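Tuesday again, and I am writing this at the kitchen table with my shoes off and my feet up on the other chair, because it was one of those days that feels longer than the clock says. I promised myself in October that I would keep this diary up through the whole changeover, and I have skipped more evenings than I have written, so let me at least do this one right.

January 21, 2020. Second week with the arm on the pegboard aisle at Sedstead. I still call it the arm. The people from Wultico have a proper name for it and so does the manual, but on our shift it's the arm, and Leonardo Russo has started saying good morning to it, which made Godelieve laugh so hard she had to put her scanner down.

We did the small tools again, all the hanging things. For years that was my corner. You get your tote and your pick list, you walk the boards, you lift the item off its hook, you check it, you drop it in, and you go on to the next one. I must have taken thousands of paint rollers off those boards, and I never gave a single thought to how I did it. Now I spend half my morning thinking about it! You have to lift a little before you pull, and if you pull first the handle snags, and then the item swings, and then you've lost it. My hands know that. The arm has to be shown, and the showing is my job now. 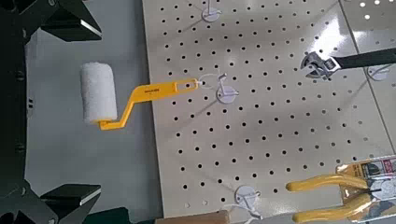
The small paint roller on its hook, with the gripper open.

Order 2969 was the one that held us up. There were two rollers on it and the first came away sweet as anything, straight into the tote. The second one we tried 4 times (I wrote the numeral in the log, so I'll write it here too). Each time the arm went in a bit too low and stopped itself, and each time I had to clear the message, step back behind the line, and start it over. Old me would have had the thing picked, packed and halfway to Indesport by then. I said so out loud, and Godelieve said, "Yes, and old you would have had your shoulder taped up by Thursday." She has a point. I have not used the heating pad since New Year, and I noticed that only tonight when I found it under a pile of towels.

I should put down something about Godelieve Van Dijk, because I want to remember how she was today. She has been there longer than any of us and she was the one most against all this. When Vanhove had us all in for the meeting, she asked straight out whose hours were going, and she didn't sit down until she got an answer. The answer was that no one on our shift would be let go before the end of the year, and that two of us would be trained up as cell operators. She got it in writing, too. And then she put her own name down for the training! I asked her about it at lunch today and she said if somebody was going to have their finger on the stop button it might as well be her. I thought about that all afternoon.

It does change the day, though. I miss the walking. I never would have believed I'd say that, after all the complaining I did, but walking the aisles was how you heard everything – whose daughter had the baby, who was selling a car, what was for dinner. Now I stand in one spot for two hours at a stretch and look at the hooks and the screen. Leonardo comes by when he can and we get a few words in. He is still on the bulky goods, where there's no arm yet, and he says his turn will come. He said it cheerfully, but he has a mortgage and I could tell it was on his mind.

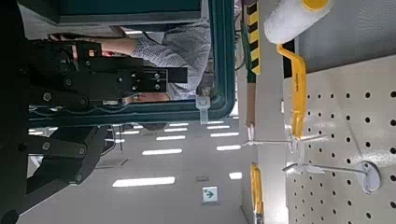 Does working beside the arm get lonely?
Some days, and it helps when the shift lead lets us swap stations after the break so we each get time with the others.

That was what my sister wanted to know on the phone tonight, and it's more or less what I told her. I've asked if the swap can be made a regular thing. The shift lead said she would take it upstairs, and I believe her, though upstairs takes its time.

The other thing I want to raise is the pay. Operator is supposed to be a step up from picker, and my last slip still says picker. It may only be the paperwork running slow. Godelieve's says the same, so we'll go in together.

Tomorrow the Wultico technician is back to go over the grip height with us, and I have to remember to bring my notes on 2969, and also the cake tin I borrowed from Leonardo before Christmas. Soup is boiling over, got to go.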